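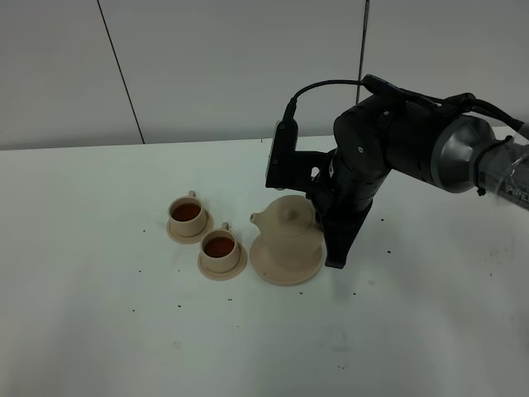
Figure 4-1. Tea set laid out for two: cups on saucers, teapot on base saucer, spout toward the cups.

4.1 Placing the set

The Lidach tea set (item 706) is made up of two cups with saucers and one teapot with lid and base saucer. Keep all parts of one set together. Lids from other Baysal sets do not fit.

1. Wipe the table and let it dry.
2. Put down the base saucer first. Leave 30 cm between its rim and the nearest table edge.
3. Set the teapot in the middle of the base saucer. Lower it straight down; do not slide it across the rim.
4. Turn the teapot until the spout points along the table toward the place where the cups will stand.
5. Fit the lid with the knob up.

NOTE: The base saucer is wider than the cup saucers. The two sizes are not interchangeable.
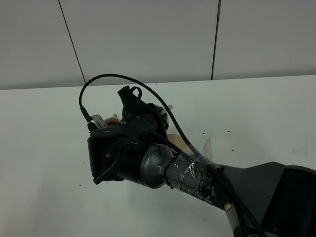 4.2 Placing and filling the cups

1. Set the cup saucers on the spout side of the teapot, in a short diagonal row.
2. Place one cup on each saucer. Turn the handles toward the back of the table.
3. Fill each cup to 14 mm below the rim. The working capacity at this level is 200 ml.
4. Return the teapot to its base saucer after each pour.

A cup may be filled higher if it will stay where it is. Do not carry a cup that is filled close to the rim.

CAUTION: Hot liquid. Hold the cup by the handle and the teapot by its loop handle. Keep one finger on the lid knob while pouring.

CAUTION: Do not place a hot teapot on a wet or cold surface. Sudden cooling can crack the body.
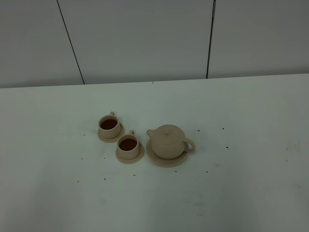
4.3 Clearing the table

1. Empty the cups before moving them.
2. Lift each cup off its saucer, then lift the saucer. Do not stack filled cups.
3. Remove the lid and empty the teapot through the top opening. Leaves left in the spout will block it.
4. Brush any crumbs or loose leaves into the hand or a tray, then wipe the surface with a damp cloth. Grit left under a saucer will scratch a Tultov table top.
5. Wash all parts by hand in warm water. Do not use scouring powder on the matte finish.
6. Dry the parts upside down on a rack with the lid off.

NOTE: Tea stains on the saucers can be removed with Grellov cleaning paste. See section 6 for dilution and soak time.

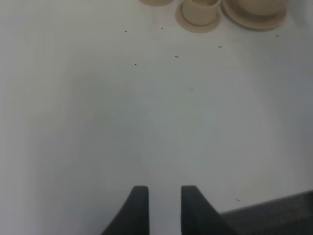

Figure 4-2. Cup on its saucer. The saucer rim extends past the base of the cup.

If a cup rocks on its saucer, lift it and check both contact faces for dried tea or grit. Clean and refit. Replace the saucer if rocking continues.

Revised 24 November 2025. Replaces the October issue.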